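**Toy burger set - how do you store and set out the pieces?**

**mapleandmud** wrote:

We got the Binwood burger set in March and the pieces have been living in a zip bag ever since. Buns, patties, cheese, tomato, lettuce, all mixed up. My two boys (4 and 2) dump the whole bag on the rug, make one burger and walk away. I end up picking lettuce out from under the couch.

I want to set it up more like a real burger counter, on a table, with the ingredients sorted. Do you use bins, trays, muffin tins? Open or with lids? I have a low shelf and a white table that is 50 inches long, so space isn't the problem. I'd like to spend very little.

---

**tobin_k** wrote:

Muffin tin. One ingredient per cup. Ours is an old one and it cost nothing.

---

**Hedvika Štefanec** wrote:

I do playroom setups for a small preschool and we have been through most of the options. Muffin tins work for play fruit and eggs. They don't work well for burgers because the cups are too small for a bun or a full-size lettuce leaf, and the flat pieces stand on edge and get stuck.

What we settled on is clear plastic containers without lids, set close around one tray. The tray is where the burger gets built. Two ingredients can share a container if they look different enough that a child won't mix them up. Lettuce and cheese share one, patties and tomato share another. I put a sheet of plain paper in the tray so it feels like a burger place, and the kids like being handed "the paper" first.

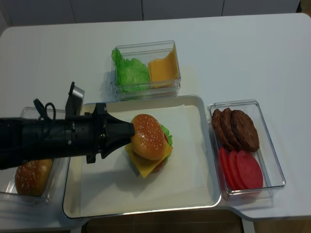 *Burger on the tray, with lettuce and cheese behind it and patties and tomatoes on the right.*

The paper doesn't have to be straight or cut to size. We use ordinary white sheets and change them when they get sticky. If the tray has a raised rim the stack is less likely to go over the side when someone bumps it.

---

**mapleandmud** wrote:

That is very close to what I was picturing. Do the patties stay in a row like that? Mine would be upside down in the lettuce within a minute.

---

**Hedvika Štefanec** wrote:

They don't stay that way. I lean them over each other when I set up because they are easier to pick up one at a time, and when they're flat in a pile small fingers can't get under the edge. After that the kids do what they do. At cleanup we ask for patties at one end and tomatoes at the other and leave it there.

---

**tobin_k** wrote:

I don't see the point of clear containers. They scratch, and ours cracked the first winter. Metal tin, done. If the bun doesn't fit in a cup, put the bun next to the tin.

---

**garagedoorblues** wrote:

Going to disagree with tobin. Clear matters if the kids are short. My daughter can't see over the edge of anything on our table, so she looks through the side. With a solid bin she just tips it over to find out what's in it.

Scratches are real, though. Ours look foggy after a year.

---

**pennywhistle90** wrote:

We have the Ondrejka bins, the shallow ones. They stack when empty and go through the top rack of the dishwasher. I bought 4 and use 2 for the burger set, the others hold play dough tools now.

One warning about the paper in the tray. My younger one eats paper. We dropped that part and went with a cloth napkin.

---

**Hedvika Štefanec** wrote:

Fair point on the paper. Our group is older. With a two-year-old at the table I would skip it too, or use a piece of felt.

---

**lorna_s** wrote:

I'm on the other side of this. I think all this sorting makes it the parent's game. I tried a setup with every ingredient in its own container and my kids wouldn't touch it, then played with the same pieces for an hour once they were in a mixing bowl. Digging for the cheese was the fun part for them.

If your boys dump the bag on the rug, maybe give them a bowl and a blanket and let them dump it.

---

**garagedoorblues** wrote:

Depends on the kid. Mine gets upset when she can't find the tomato.

---

**mapleandmud** wrote:

Lorna, I hear you, but the rug is where the lettuce disappears. I've lost a slice of cheese for good already. I'd like to at least try the table.

Second question. What order do you put things in? My older one insists the cheese goes under the patty. I say it goes on top so it can "melt".

---

**tobin_k** wrote:

On top of the patty. No discussion.

---

**pennywhistle90** wrote:

We let them choose. I drew order cards on index cards, one picture per ingredient from the top bun down, and the older one follows the card while the younger one makes whatever. Took me 90 minutes because I colored them in. Would not color them in again.

---

**Hedvika Štefanec** wrote:

In the one I posted the cheese is below the tomato, with the lettuce sticking out from under the top bun. We turn the cheese so a corner hangs down in front. It makes it easy to see which burgers have cheese when somebody is checking an order.

---

**lorna_s** wrote:

The cards are a nice idea. I might do those with the bowl.

---

**mapleandmud** wrote:

Update, 2021-11-11. Set it up this morning. A cookie sheet for the tray, no paper, and two clear salad boxes I washed out, from the Mado takeout place near us. Spent nothing.

The older one took orders from me and his brother. The younger one put all the tomatoes on one bun and carried it off to the bathroom. We got everything back in the boxes before lunch except one patty - I think it's in the Trusis dump truck, which has a bed that closes.

Next I need somewhere to keep the buns. They don't fit in the salad boxes with everything else. Open to suggestions, and yes tobin, I know, next to the tin.

---

**tobin_k** wrote:

Next to the tin.

---

**garagedoorblues** wrote:

Bread basket from the thrift store. Ours has a cloth in it and it slides right onto the low shelf.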